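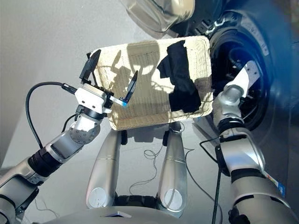
A wicker basket in the sun. Look closely at the weave!

How do you make a basket out of sticks?

Okay, so I love baskets. I have way too many of them (my sister says so every time she visits) and I want to tell you how the woven kind gets made, because it's a really old trick and you can try it at home.

First, a mix-up I had for years. I thought wicker was a plant! It's a way of weaving. The plant can be willow, or rattan, or reed, or anything else that bends without snapping.

Willow grows as long skinny shoots called rods. Many growers cut them in winter, after the leaves drop. Dried rods are stiff, so weavers soak them in water until they're bendy again.

Now for the weaving. Some rods stand up like fence posts. Those are the stakes. The other rods are called weavers, just like the people, and they go in front of one stake, behind the next, in front, behind, all the way around. Each row squeezes the one under it, and that's why a basket can hold together without any glue!

Want a go? Tape 3 pipe cleaners across each other in a star, so you get 6 legs. Snip off one leg (you need an odd number or the pattern won't switch on each row), bend the rest up, and weave yarn in and out. Mine came out lopsided and I keep erasers in it.

Next time I'll tell you about rope, which is even twistier.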